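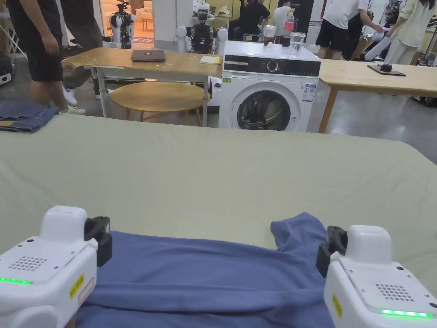

Page last changed: Monday, 4:40 pm

Folding gear: what we'd be paying for

Members have been asking since January whether the co-op should put money towards a garment-folding setup for the Prunar laundry. The equipment group has now read the Arnine quote twice. Some of us came away less keen than we went in.

The quote covers a pair of hand-held grippers, a licence for the folding software and a day of set-up. The idea is that our own staff fold with the grippers for a few weeks, the software learns from that, and later on a robot does the job. Arnine calls this stage one. Stage two, the robot, isn't priced. We asked for a ballpark figure and were told it would depend on how stage one went.

That is a fair bit of faith to put in a line item that doesn't exist yet. If we buy stage one and never get to stage two, we own two grippers and a subscription, and our staff will have spent weeks folding more slowly than they do with their bare hands.

The folding itself is one garment at a time, spread flat on a covered table, with a gripper on either edge. Anyone who has worked a Friday at Prunar knows how we get our washing, and it isn't one piece at a time on a clear table. It comes out of the dryers in a knot. Pulling a shirt out of the knot, finding the collar and getting it the right way up is most of the labour, and the quote says nothing about any of that. We put it to the sales rep in writing and got back a brochure.

Then there's space. A table big enough to lay a garment out flat, with room to walk past it, would take up the whole end bay where the trolleys live now. Moving the trolleys means moving the racking, and the racking is bolted down. The last time we shifted any of it the bill came to $800, and that was for one side.

Other costs we couldn't find in the quote:

Spare jaws and batteries. Listed as "available on request".
Staff time for the folding sessions. Arnine suggests 50 hours. At our rates that has to come out of somebody's roster, and the roster is already short.
The licence after the first year. It goes up by $180 a month, which is on page 3 in smaller type than the rest.
Insurance. Our broker wants to know what the thing is before she'll say anything.

We also had a second price from Jundberg, who only do a plain folding machine, the kind you feed by hand. It's dull and it's loud, and it won't touch fitted sheets. It does have a fixed price, a parts list and a service bloke who lives in the same town. The Huamán site has run one for a while and the complaints we heard were mostly about the noise.

Our recommendation for the coming budget is to leave the Arnine line at nil and set aside money for a site visit, with a basket of our own washing taken along, unsorted, so we can see what happens to it. If the visit goes well we'll bring the quote back with stage two priced, or we won't bring it back.

Comments to the equipment group before the budget meeting, please. Paper copies of both quotes are in the tray by the sign-in book.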